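Bumeo - About Us - Kitting and Assembly

Bumeo builds small electronic assemblies for companies that make fans, pumps, dispensers and other equipment with a board inside. Most of our customers design their own product and send us the files. We buy the parts, assemble the boards, cut and crimp the wires, and ship everything sorted into sets that are ready to go into a housing.

We started in a rented unit on Kendel Road with 8 people and one soldering line. We now have 83 employees in two buildings on the same road. Boards are assembled in the older building. Wiring, sorting and packing are done in the newer one, where there is more daylight and more table space.

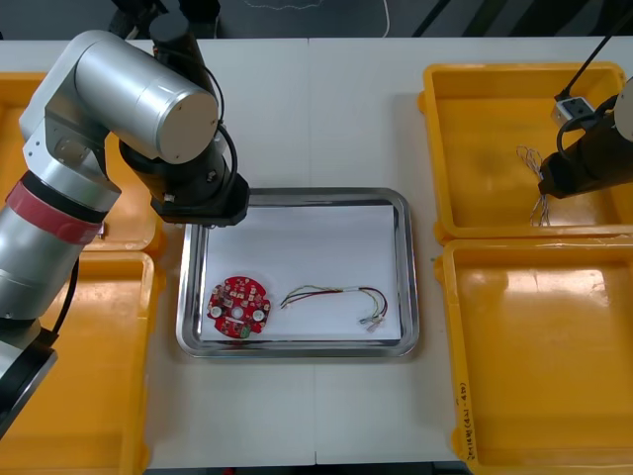

Department: Kitting and Assembly, Building 2

Kitting is the last step before packing. A kit is everything that goes into one unit of the customer's product, put together in one place and checked before it leaves. For a small controller, that can be a round board and a wire harness or two. Larger kits have brackets, screws and a printed sheet as well.

The department works at white tables with the same basic layout. A stainless steel tray sits in the middle and holds the parts being worked on. The yellow bins go on either side. The steel tray is lined with white paper, which makes a short wire or a dropped terminal easy to find, and the paper is changed at the start of each shift or whenever it gets marked.

We keep the number of bins at a table small. Years ago we used tall racks with dozens of compartments, and people spent too much time reaching and reading labels. Shallow bins are quicker to use and quicker to wipe out at the end of a job.

Boards come over from Building 1 after electrical test. Each batch has a job card that stays with it until the batch is closed. The round boards we build for Disero are one of our longest-running jobs. We have made them through 17 revisions, and the current order is for 2,575 sets.

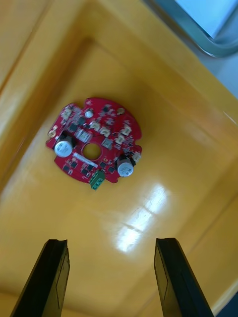 Round red board with green terminal block, in a yellow tray.

Boards are handled by the edge. The taller parts, such as capacitors, are the ones most likely to get bent if boards are piled up, so boards are not stacked in a bin at any point. Connectors are looked at again here even though they were checked in Building 1. A terminal block that sits crooked will not line up with the opening in the customer's housing, and we would like to find that before the customer does.

Wire harnesses are made in the room next door. Wire is cut to length, stripped, crimped and bundled there, then brought over by the bin. The person setting up the job compares the first harness with the drawing for color order, length and connector type. After that, harnesses are checked as they are placed in the tray.
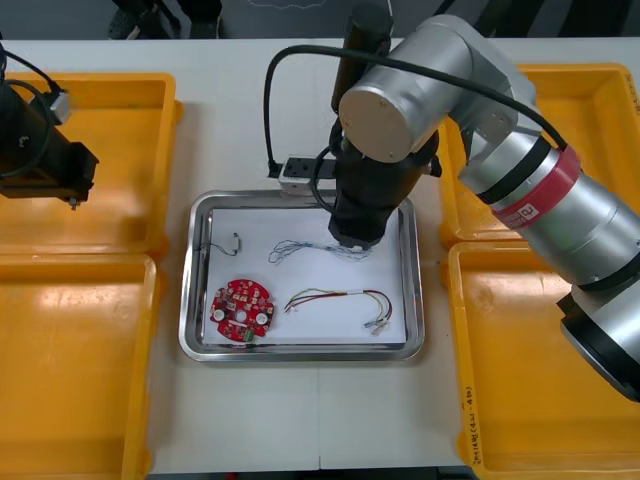

Board, harness and loose wires laid out on a lined steel tray.

Parts in a tray should be laid flat with space between them. Thin wires tangle easily, and pulling on a tangle can loosen a crimp, so they are lifted out one bundle at a time. If a part is missing or looks wrong, the whole set is put aside with a note and the next one is started. Sets that have been put aside are cleared before the end of the shift.

Finished kits go into bags or divided boxes, depending on what the customer has asked for. Gajewski, which takes kits for its bench controllers, has them packed in the order they are used on its own line. Other customers want the boards in one box and the harnesses in another. Either is fine with us, as long as it is written on the job card.

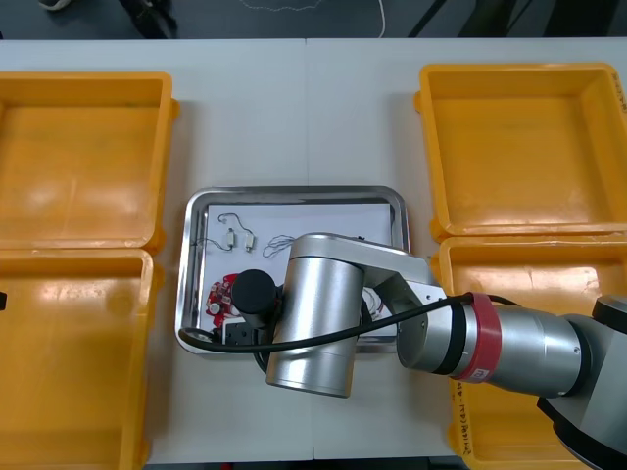
When a job is closed, leftover parts are returned to the stockroom and the bins are cleaned before the next job is set up. Handwritten markings on the bins are updated if the part has changed. Two jobs are never open at the same table, even when they use the same wire.

Building 2 runs from 6:30 a.m. to 3 p.m., with a second shift added in May and October when order volume is highest. New employees in Kitting spend their first two weeks at a table with an experienced assembler and then work on their own with a check at the end of each batch.

Customers are welcome to visit and see their job being set up. Please call the front office a few days ahead so we can tell you which building to come to. Visitor parking is on the Kendel Road side.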